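The workstation, finally opened up

October 25, 2020

I bought the workstation in August from a man in Nindcombe who was clearing out an office above a shop. It was sold as working, and it does work, but it makes a noise like a hairdryer for the first minute after you switch it on and then drops to a steady hum that I can hear from the kitchen. I have put up with it for long enough, and the clocks went back this morning, so I had an extra hour and no excuse.

I wanted to do three jobs. Clean out the dust, take the old hard drive out of its carrier and put a bigger one in, and have a proper look at how the cooling is laid out before I start buying fans I don't need.

The side panel comes off with a latch. I had been told by a forum that there were screws, and spent some time looking for them. There aren't any on this model, or there aren't any left on mine. You lift the latch and the panel tips out towards you. It is heavier than you expect, so have your other hand ready.

I worked on the dining table with an old bed sheet under the case. Power lead out, then I held the power button in for a few seconds, which is a habit I picked up years ago and have never checked the value of.

Inside it is tidier than any computer I have put together myself. Most of what you see at first is plastic. There is a big flat grey shroud left of the middle of the case, and it took me a while to accept that it is meant to be there and wasn't some piece of packing left in by mistake. It steers the air. The other computers in this house just have a fan at the front and a fan at the back and hope for the best.

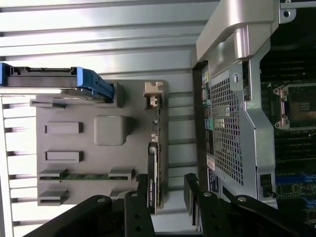

The dust was not as bad as I feared. I used a soft paintbrush and the vacuum cleaner on its lowest setting, with the nozzle held well back and the brush doing the work. Most of it had collected low down at the front, in a grey felt that came away in one piece. I gave the slots and corners a going over with a can of compressed air, outside on the back step, where it made a small cloud and annoyed the cat.

Blue means you are allowed to pull it. I worked this out from the drive carrier, which has a blue tab on the end, and I like it as a system. Anything I was unsure about, I looked for blue plastic first, and if I couldn't find any I left it alone until I had read the manual. The manual is a PDF with 698 pages in it, and covers several machines at once, so finding the right page is a job in itself. I ended up writing the page numbers on the back of an envelope.

The old drive was 400 GB and had been wiped before I got it. The new one is 4 TB, a Mumska, which I had never heard of until I read a few reviews. It cost less than the better known ones and the reviews were dull, which I took as a good sign. It went into the carrier with a bit of persuasion. I put one side in first, flexed the other side out slightly and pressed it down.

I left the expansion card where it was. It has its own small cooler and I suspect that is where some of the noise comes from, but I only wanted to change one thing at a time. If I had swapped the drive and fiddled with the card on the same afternoon and the machine then refused to start, I wouldn't have known which to blame.

It did start. The hairdryer noise at switch-on is still there, so that must be how it is made. The hum afterwards is lower than it was. I can still hear it from the kitchen if I stand and listen for it, but I have to listen. The new drive showed up straight away and I left it formatting while I made tea.

Copying everything across from the old Akanda box will take the rest of the evening by the look of it. There are 28 folders of photographs, many of them the same photographs, and I ought to sort those before copying them. I'm not going to.

Next weekend I want to move the whole thing off the carpet. I have my eye on a low stand from Cedell that would lift it clear of the floor, and I need to measure under the desk first to see if it will fit with the cables behind it.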